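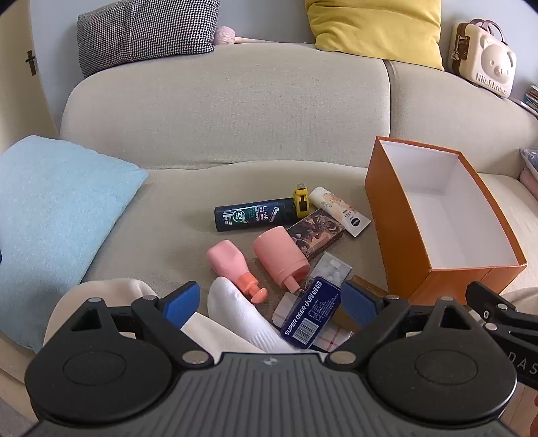 Lasia hand-held gripper: what it's for

Lasia is the hand-held gripper we built at Ultiveo for collecting manipulation demonstrations in real homes. You carry it, you tidy up with it, and the wrist view plus the jaw opening become training data. Two jaws, soft blue pads, linkages held together with silver rivets you can check at a glance.

We're most excited about clutter. A sofa seat with a sock, a spray bottle, a tape measure and a tin on it asks for a different grasp every time, and the policy has to pick which one to go for first!

The Pirna clutter study

Our test group in Pirna recorded 600 pick-and-place demonstrations in 16 homes, then trained one policy (we call it Lò) on the lot. Lò was tested in 2 homes it had never seen. Compared with the same policy trained on tabletop recordings only, it dropped 23 percent fewer objects – and the biggest gain was on soft things like socks and folded cloth, which we really didn't expect.

Tubes and pump bottles are still hard. Lò likes to grab them by the cap end, and they swing. We're now recording more of these with the jaws turned sideways.

In the box

Gripper with both jaws fitted
Side mounting bracket
Spare pair of pads
Calibration card

The Lò training settings come with the download, together with the full list of objects used in Pirna.

Page updated 2018-08-25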